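Last updated: September

To: flikaler-users
From: Rekha Pathak
Subject: Re: Pads tearing on the garment task, and a pinch

Felicidad Padilla wrote:
> We are at 746 garment episodes on the Flikaler hand grippers
> and the drop rate has gone up. Cloth slides out when the
> operator lifts. The log says the jaws closed all the way
> every time. Is anyone else seeing this, and is it
> the encoder or the pads?

It's the pads. We had the same thing at Wistitville and it took us too long to find, so I'm sending the whole story.

Our drops started on the khaki pieces. Towels were fine. The close signal was clean, so we blamed the encoder and recalibrated both units twice. That cost an afternoon and changed nothing.

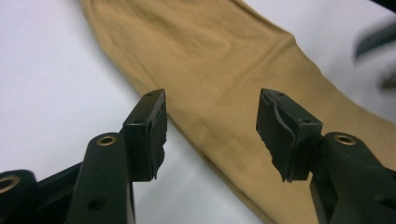 Then we pulled the pads and measured them. The bottom corner goes first. Once it tears, the loose bit folds under when the jaws close and holds the rest of the pad off the cloth. Thick towels fill that gap. A single layer of twill doesn't, and it slips out as soon as there's weight on it.

Our first torn corner was logged at 1,741 closes. The second unit went a little later. Both had pads from the same Thakur sheet, put on with the thin adhesive. We now check them every 104 closes and change both sides together. Wipe the block down with alcohol and leave the new pad overnight before you use it.

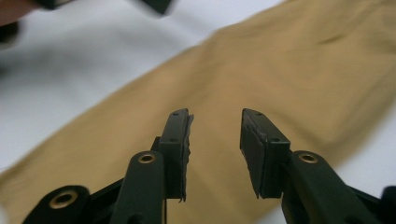
Now the safety part. One of our operators was pressing a lifted pad back down with her thumb while holding the gripper in the same hand. The trigger moved and the linkage shut on her other finger. It was a blood blister and no more, but she could not pull free until someone else opened the jaws. The rule here is now that the gripper gets unplugged and set down before anyone touches a pad. 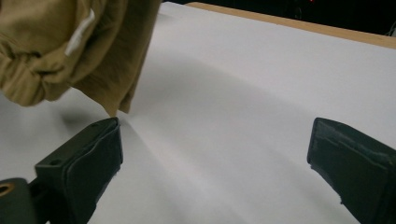 Khaki piece with the label showing, fingers open over the table.

Also go back through your data. We marked 13 episodes as operator error that were pad slips, and they had already gone into training. If your log only records jaw position, it won't tell them apart. You have to watch the video.

Cisholm has a thicker pad on order for us. I'll post the part number once we have run it for a while.

Rekha

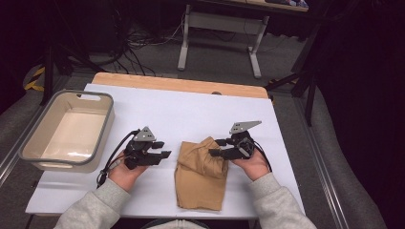
Felicidad replied later that afternoon that both of her units had the same torn corner, and that she had stopped collection until new pads were on. She asked whether the thicker pad would change the closed position enough to need a new calibration.

Comments (3)

tmk: Yes, recalibrate after any change in pad thickness. Ours read closed too early and we lost a morning to it.

Rekha Pathak: Thanks, adding that to our sheet.

oldbench: Does the overnight wait matter? We give it around an hour and they peel at the edges.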